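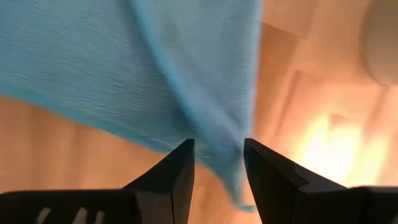

Go in the morning, a commenter on my last post told me, and head straight for the wheel room before the tour groups fill it up. Good tip! I was at the Prundska hub works in Nenham by nine for their May open day and had the truing stands almost to myself.

I've been riding a pair of Prundska hubs for years (2,753 miles on the current rear one) so I was pretty excited to see where they come from. It's a smaller place than I expected, two long halls and a paint shop you can only look at through a window. Our guide said they'd turned out 1,094 hub shells the month before, and then she let us handle a few rejects. I could not find the flaw in mine for the life of me.

The best part was the freehub bench. They had bodies taken apart with the pawls and springs laid out, and you could put one back together yourself. I lost a spring under the bench in the first minute, oops. A very patient fitter handed me another and showed me how to hold the pawls down with a loop of thread while the body slides in. I'm stealing that.

Visarwood had a stand in the second hall with their rims, and Ostapchuk brought spokes and a tension meter you could try. My own front wheel was all over the place, by the way. Some 21 of us stayed for the wheel building talk, which ran long, and then I missed the bus and rode home into the wind.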